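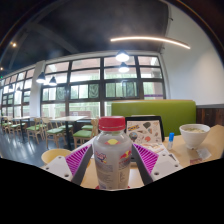
How often should the engine oil be changed in a small delivery van that mostly makes short trips?
Twice a year suited the vans in our project, with the dipstick checked every time one of them went out.

Our report covers the two vans at Okiro, the student-run delivery service on our campus, which we nicknamed Brisus and Fono. We took them on in January as our project for the auto maintenance course, and I think it's fair to say we all grew rather fond of them. Brisus is the older one and had a slow leak at the drain plug. Fono ran beautifully but had no service records at all, so we had to start its log from scratch (a job that took more evenings than any of us had planned!).

During the project Brisus covered 2686 miles and Fono 2595, nearly all of it between the kitchens and the dorms, with the engine hardly warm before it was shut off again. Trips like that are hard on oil, and we went into this with a good deal of friendly argument over whether to go by miles or by the calendar. In the end we went by the calendar, mostly for the sake of the drivers, who change every semester and don't always write down the odometer.

We had a budget of 400 dollars for both vans and spent 60 of it on a new drain plug, washers and a decent funnel. The leak on Brisus stopped after the second washer, the first one being the wrong size, which was my mistake. Fono still needs its rear brakes looked at, and we have left a note in the log for next semester's group.

September 28, 2022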